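Water Use in Student Housing at Gidimley
Final project report, Environmental Studies
Diane Chisholm
2026-10-12
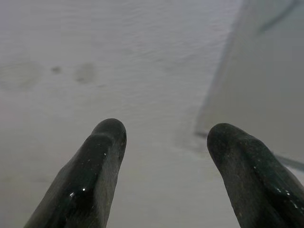

Fig. 1. Two dark, rounded fingertips against a light surface.

1. Background

Gidimley is a block of student apartments on the north side of Runevbridge. Water is included in the rent, so residents never see a bill. The housing office told me that use went up after the last renovation and that they did not know why. I picked this as my project because I lived in the block for a year and the showers ran for a long time before they got warm.

The question I set was simple: does a short reminder in the bathroom change how much water an apartment uses?

2. Method

I used 16 apartments, all with the same floor plan and the same number of residents. Half got a printed card next to the shower and half got nothing. The card gave the average use for the building and asked people to keep showers under four minutes. I read the meters in the hallway closets each evening through August. Two of the meters were hard to read and I had to use a flashlight.

I also left a one-page survey under each door. It asked about laundry, dishes and shower length.

3. Results

The apartments with the card used less water than the ones without it. The gap was clear in the first half of the month and smaller in the second half. By the last week the two groups were close together, and on some days the card group used more.

The highest reading for a single apartment over the whole month was 2801 gallons. That apartment had a toilet that kept running. I reported it to the housing office and left the apartment out of the averages. With it included, the group without cards looks much worse than it was.

Survey answers did not match the meters very well. Most people said they took short showers. Several wrote that they let the water run first - the same problem I had when I lived there.

4. Problems

August is a bad month for this kind of study. Some residents were away for part of it and I had no way to tell which ones from the meters alone. A low reading could mean a careful household or an empty one. The sample is also small, and neighbors talk, so people without a card may have heard about it.

5. Next steps

I would run the study again during the term and change the card halfway through. I would also time how long the hot water takes to arrive on each floor. If the wait is long on the top floor, pipe insulation may save more than any card. Printing 500 cards for the full complex would be cheap, but I would wait for the second study first.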